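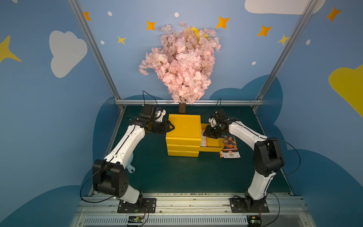

She has kept the seed library in Lostine going for so long that people bring her envelopes at the grocery store. When I asked whether she minded, she laughed and said she'd be more worried if they stopped. "I came home from the dentist once with beans in both coat pockets," she told me. "I never did find out who they were from, but we grew them, and they were good beans."

We were sitting at her kitchen table a little after nine in the morning, with a pot of tea and a coffee cake that she kept nudging in my direction. It was March, and every windowsill in the house had something sprouting on it. The library itself lives in the back half of the old Reinholz feed store, where there are now 700 kinds of seed to borrow, most of them flowers and vegetables that somebody nearby has already grown and liked.
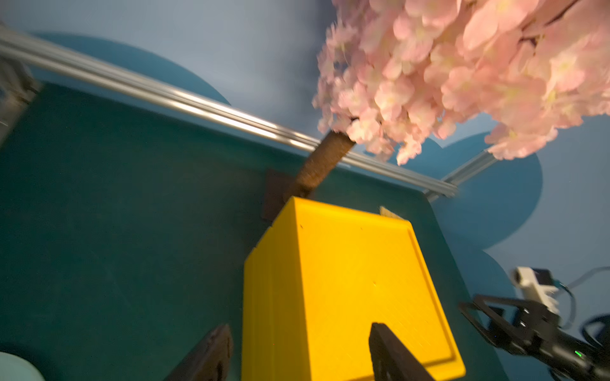 She didn't set out to run anything. Her mother saved seed every fall, mostly marigolds and a pale squash the family called Jimlow, after the road they lived on, and after the funeral there was a whole dresser full of it. "I thought, well, I can't plant all this, and I certainly can't throw it out," she said. "So I put up a card at the feed store saying come and get some. That first spring, 20 people came, and I knew most of them already!"

The rules haven't changed much. You take what you'll use, you plant it, and if things go well you bring a little back in the fall. I wondered how many people really do.

"Oh, fewer than half," she said cheerfully. "Some folks forget, and some get hail. One man brought me tomatoes instead, a whole grocery sack of them, and I wasn't about to turn those away." 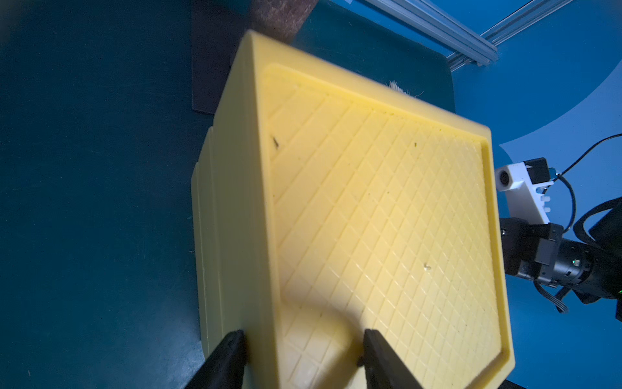 Marigolds are still what she talks about most (I heard a good deal about them, and I was glad to). She tells beginners to let the flower heads go brown and papery on the plant, pick them on a dry afternoon, and leave them on newspaper for a week or two before pulling them apart. "People get impatient and put them away damp, and then they come to me with a jar of mold. I did it myself for years, so I can't be too stern."

Last year the library gave out 3,000 packets, a good many of them to the school over in Fokham, which has a new garden and, by her account, some very determined second graders.

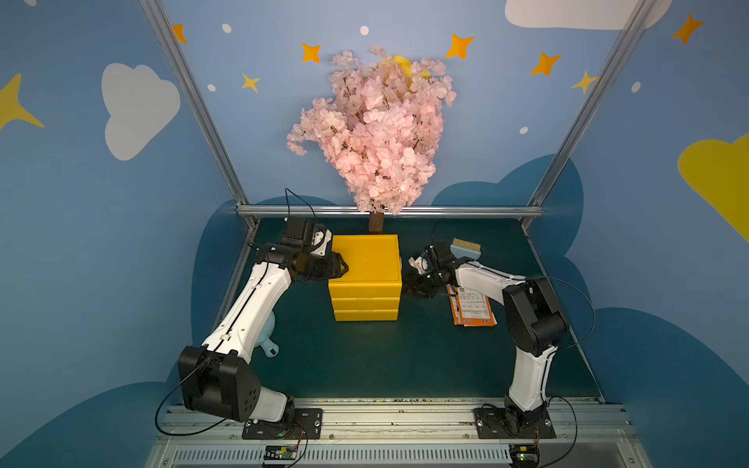
I asked what she would still like to get hold of. She thought about it long enough to refill both our cups. There was a dark red sweet pea, she said, that climbed the porch of the house next door when she was small, and she has been asking after it ever since. "I've grown every red one I could send away for, and they're all pretty, but they don't smell the way that one did. Somebody's aunt has it. I just haven't met the aunt."

She walked me out past the cold frames, stopping twice to pull a weed, and sent me home with the rest of the cake and a packet of the Jimlow squash.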